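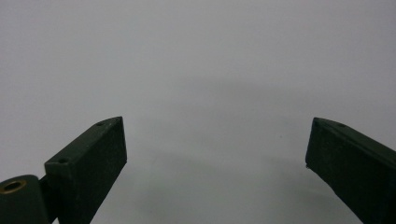

4 min read

Guides > Clusach table kit > Section 5: Board, basket, fruit

5. Setting up the board

Do this section after the table is level and before anything goes in the basket. Takes 20 minutes the first time, a lot less after that. If you've got the old Skinham sheet taped to the wall, take it down, the step numbers don't match any more.

Have ready: the white foam board, the small basket with the grid floor, one round fruit, a soft dry cloth, a second cloth for the table. Spare boards are order code 558, ask Edgate stores.

5.1 Board down

1. Clear the table right off. Mugs, pens, tape rolls, the lot.
2. Wipe the wood with the table cloth. Let it dry.
3. Look over both faces of the board and pick the better one. That's up.
4. Carry it flat, two hands. Lower the far edge first, then let the near edge come down.
5. Slide it till a thin strip of wood shows along the far side. A bit more wood on the near side is fine, good even, somewhere to rest your wrists.
6. Press the corners, one at a time. Any rocking, lift and check underneath for crumbs.

Note: don't tape it. Tape pulls the face off the foam.

CAUTION: Foam board dents. No elbows, no leaning across to reach the window.

5.2 Check the surface

Get down low and look along it. Plain, pale, matte, nothing on it. In dull light white board can go gray, sometimes a bit lavender towards one side. Leave it, it isn't dirt. Dirt wipes off.

1. Dry cloth, long strokes, back to front.
2. Pencil marks: soft eraser, light pressure.
3. Juice: blot, don't rub. If a stain is still there after two goes turn the board over.

No spray cleaner. It lifts the paper and you wont get it flat again. 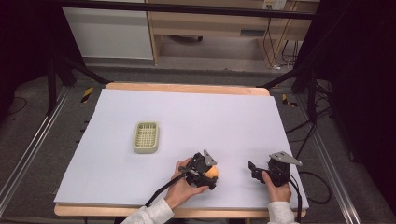
CLUSACH, Tuesday, October 6, 2026.

5.3 Place the basket

1. Basket goes left of center, in from the near edge by a third of the board's depth. By eye is OK.
2. Turn it so the long side runs front to back. The March page had it sideways, ignore that.
3. Rim up, grid floor down. Sits on its own, no mat under it.
4. Empty to start. Check the little squares for stem bits and peel.

Any small basket with a low rim will do if yours is missing. Pale color is better. Not a deep one, you'll be lifting over the side every time.

5.4 Place the fruit

1. One piece. Round, firm, dry. An orange one is easy to find against the white.
2. Start it near the front of the board, to the right of the basket.
3. Let go and wait a second. If it rolls, the table isn't level, go back to Section 4.
4. Move it to the basket: lift clear of the rim, over, lower it in. Don't drop it in.
5. Take it out, put it back at the front, ready for the next go.

Note: keep the fruit low while it's over the board. Short fall, less bruising.

CAUTION: Split or soft fruit comes off the board straight away. Wipe under it and use another one.

5.5 Sleeves and cables

Sit square to the near edge. Sleeves pushed back or snug at the wrist, loose cuffs catch the basket. Cables drop over the near edge of the table, with enough slack to reach the basket. Not across the middle of teh board and not under the basket.

5.6 Packing up

1. Fruit off first. Bin or bowl.
2. Basket: rinse, shake, stand on end to dry.
3. Board: dry wipe, then store upright in the Raju sleeve, good face to the wall.
4. Wipe the table again.

Board won't lie flat next time? Put it good face down overnight with books on top, spread out. Still curled, order a 558. Spills on the wood, see Section 4.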